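4.2 The plumbing task

The kit under review is the Gerthorpe two-arm bench cell, sold by a firm in Bostberg and delivered to our lab in Kistavville on two pallets. The brochure promises "unpacking to first task in 20 minutes." We can confirm the unpacking.

Of the tasks in the vendor's starter set, plumbing was the one we most wanted to see, mainly because the sales page leans on it so hard. The arms work on a run of white PVC pipe with brass-threaded tees, and three faucet parts are laid out on the table (Figure 3). The manual calls the parts "interchangeable," a word we suspect was chosen by someone who has never bought a faucet.

We ran 18 trials with the settings as shipped. Threading was the weak point. The grippers close firmly enough on a handle, but the wrist turns in short bites, and each new bite is a fresh chance to cross the thread. The vendor's support desk suggested we slow the arms down. We did, and got the same errors with more time to watch them.

Cabling is routed along the outside of the white links and held with small ties. This makes repairs easy, a feature we came to value. The extended service plan costs 569 dollars a year and does not cover ties.

Figure 3. The cell during the plumbing task, with both grippers up at the pipe run and the faucet parts on the table. 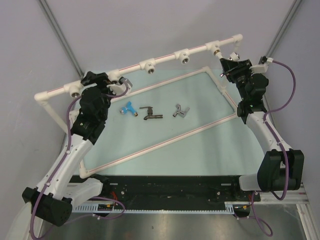
Page last modified: 6/7/18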